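Household Storage Review: The Grasham Open Keepsake Box

Greenwood Home Review
Published 23 August 2026

Scope of this review

The Grasham Open Keepsake Box is sold for the storage of small personal items that have no fixed place in the home: travel documents, cards, cases, party pieces, holiday souvenirs. It is a rectangular box, orange on the outside and white on the inside, and it is offered without a lid. Greenwood Home Review purchased the box at full price and kept it in use in a furnished apartment from February onward. No sample was requested from the manufacturer, and Grasham did not see this text before publication.

The box was assessed on four points: ease of filling, stability on soft furniture, condition of the interior after use, and value. Two competing products, the Zurkby Desk Tray and the Stirnar Lidded Case, were used in the same home over the same months and are mentioned where a comparison is helpful.

Assembly and first use

The box arrives flat and is folded into shape by hand. The instructions occupy one side of a small sheet and are adequate. The corner tabs are stiff on first folding and should be pressed in fully before anything is placed inside. In our copy, one tab had to be reseated on the second day and has held since then.

Users should expect a faint odor of new board when the package is opened. It was gone within the week.

Filing of flat items

Cards, booklets and slim cases are the items most households misplace, and they were given the most attention. The manufacturer suggests laying them flat. We found it more practical to stand them on edge at one end, in the manner of a card index, so that each can be lifted out without disturbing its neighbor. A light blue card, a dark maroon booklet and a dark gray case were kept this way near the left end, and the remaining space was left for whatever came next.

The walls are high enough to support items of this height. There is no divider, however, and a short row will lean once the box is moved. A household that stores only a few documents may wish to add a strip of folded card as a stop. The Zurkby tray includes two movable dividers and is the better product on this point alone.

The white interior makes small objects easy to find, including dark ones. It also shows wear. Marks on the inner walls cannot be washed off, as the surface does not tolerate a wet cloth, and a dry eraser removes only the lightest of them. A dark scuff on the wall at the right end is typical of what buyers should expect. 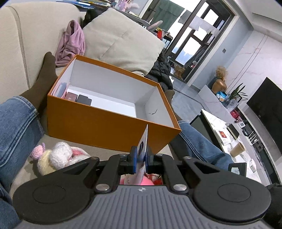

Stability on soft furniture

Few people sort their belongings at a cleared table. Much of this work is done on the sofa, with cushions and jackets within reach, and the box was tested accordingly. It is light, and on a seat cushion it tilts toward the nearest person. With flat items at one end only, the tilt may become more pronounced. Nothing fell out during our use, but the open top offers no protection if the box is knocked.

The base has no feet or grip. On a fabric seat this is of little consequence. On a polished shelf the box slides easily, and a thin liner beneath it is recommended. The Stirnar case, which is heavier and has a rubber base, stayed in place on every surface but is awkward to keep on the lap.

Storage of light and irregular items

Decorative pieces present a different difficulty. Feathers, ribbons and soft trimmings take up a great deal of room for their weight and are easily bent under a lid. The absence of a lid is therefore an advantage here. A bundle of mostly red feathers, with bright green and yellow among them, can be set in from above and allowed to stand clear of the rim. The same bundle was flattened when kept in the Stirnar case for one night, and the plumes required some time to recover.

Small packages are best placed in a corner first, with flat pieces beside them, and the feathered or fluffy items added last. A pink package in the left corner of the box still leaves most of the floor free. Households with young children will find that knitted toys and similar soft objects also fit, although the box fills quickly once these are admitted - a second box is advisable in such cases.

Dust is the principal cost of the open design. Feathers collect it readily and are tedious to clean. We advise a light cotton cloth laid over the box between uses, particularly where it is kept near a window.

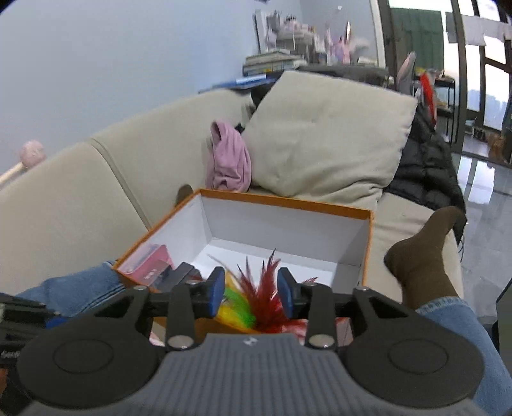

Reader remarks

Remarks on the product were invited from subscribers before publication. A subscriber in a small apartment writes that she has kept one of these boxes on a closet shelf for 13 months, with passports at one end and costume trimmings at the other, and that the orange color has faded slightly on the side facing the door. She would buy it again but considers the lack of a label holder an oversight. She also asks whether two boxes may be stacked.

Stacking is not recommended. The rim has no ledge to receive a second base, and the upper box will settle into or slip off the lower one. Side by side placement is satisfactory.

Value and recommendation

The box was purchased for 44 dollars. This is high for a product of folded board without a lid, divider or label holder, and it is the main reservation of this review. The Zurkby tray costs less and organizes documents better, but is too shallow for anything that stands tall. The Stirnar case offers real protection and is the correct choice for items that must not be lost or crushed.

The Grasham box is recommended, with the reservation stated, to households that need one open place for mixed small belongings and intend to reach into it often. It is not recommended for long-term storage, for damp rooms, or for original documents of value.

Rating: satisfactory. Correspondence concerning this review should quote reference 1838.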